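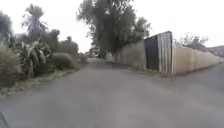 Seit Dienstag liegt das zweite Angebot auf dem Küchentisch, und ich schiebe es seitdem von der Obstschale zum Brotkasten und wieder zurück. Wer hier schon länger mitliest, weiß ja, dass ich mit Tuncay Kozan seit dem Frühjahr an einem kleinen Fahrroboter sitze, der Wege abfahren und dabei den Zustand der Ränder festhalten soll: Bewuchs, Laub, abgebrochene Äste, solche Sachen. Das Fahrwerk steht, die Software läuft brav, und jetzt kommt der Teil, vor dem ich mich monatelang gedrückt habe -- das Geld.

Der größte Brocken ist die Kamera. Unsere jetzige war ein Restposten und hat uns wirklich treu gedient, aber sobald wir Tempo aufnehmen, verschmieren Blätter und Zweige, und gerade die wollen wir ja sehen! Liser bietet ein Modul mit kürzerer Belichtung für 1.356 Euro an, mit Halterung und Kabelsatz. Bajpai liegt etwas darunter, dafür müssten wir die Halterung selbst bauen, und Tuncay hat mich bei dem Wort »selbst bauen« so angeschaut, dass ich das Thema erst einmal vertagt habe.

Dann der Akku. Geplant hatten wir mit einem, inzwischen bin ich fest davon überzeugt, dass wir zwei brauchen. Auf dem glatten Asphalt rollt das Ding wunderbar sparsam dahin, aber eine Strecke mit Hin- und Rückweg und ein paar Wiederholungen (und es gibt immer Wiederholungen) summiert sich eben doch.
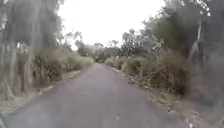
Über 33 Euro Versand für einen einzigen Akku habe ich übrigens auch nicht schlecht gestaunt. Bei Hindik kann man beide zusammen bestellen und zahlt nur einmal, dafür wartet man neun Wochen. Das wäre dann Dezember, und im Dezember ist bei uns ohnehin alles anders.

Was ich beim Planen völlig unterschätzt habe, sind die Kleinigkeiten. Ein Transportkoffer, Ersatzreifen, ein ordentliches Ladegerät, dazu eine Schutzhaube von Prakow, die sich bei Nieselregen bezahlt macht. Ich habe jetzt eine eigene Zeile »Krimskrams« in der Tabelle, und sie wächst schneller als alle anderen.

Im Moment neige ich dazu, zuerst die Kamera zu kaufen und beim Akku noch zu warten. Die Strecken lassen sich ja kürzer planen, ein verwischtes Bild wird auch am Schreibtisch nicht mehr scharf. Tuncay sieht es genau umgekehrt, er möchte lieber lange fahren und dafür langsamer. Ganz falsch ist das auch nicht, muss ich zugeben. Am Wochenende setzen wir uns noch einmal mit der Tabelle und einer großen Kanne Tee zusammen. Falls jemand von euch Erfahrung mit dem Modul von Liser hat, schreibt mir bitte vorher in die Kommentare, ich freue mich über jeden Hinweis!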